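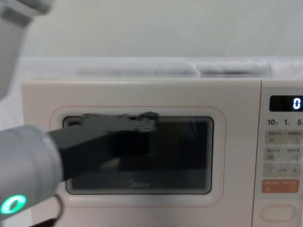 Kitchen and laundry check, Brukcombe flat — 08/01/2025

My comments are in after each item, so skip them if you only want the ticks.

1. Smoke alarm, hallway. OK. Pressed the button, scared the neighbour's dog. Battery is due in June.

2. Safety switch. OK, tripped first go. Nilton Apaza has labelled the board at last, and I can even read his writing!

3. Power boards. FAIL. One was tucked behind the fridge with a scorched socket —

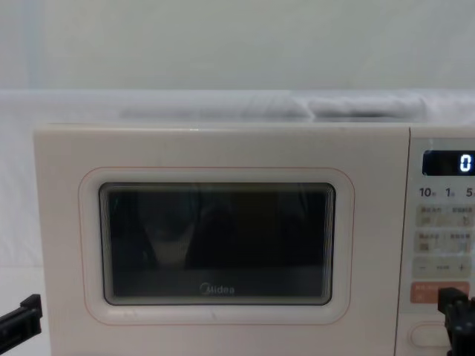

and it's in the bin now. Please don't fish it out.

4. Hot water at the sink. Needs work. I got 5 readings and they were all over the shop.

5. Dryer lint. OK, but only after I cleaned it (yuck).

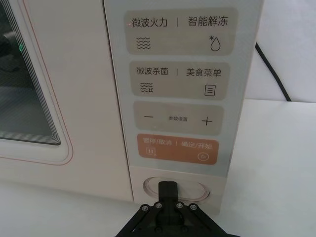 6. Labels and instructions. Catinca Mihăilă asked me to look at this one for the new tenants, and fair enough. The gas shut-off had no tag at all, so I've tied one on. The microwave has Chinese on its buttons, so I'd like a little English card beside it, with "smart defrost" and "microwave power" spelled out.

7. Fire blanket. OK, hung by the door.

Recheck items 3 and 4 once the plumber's been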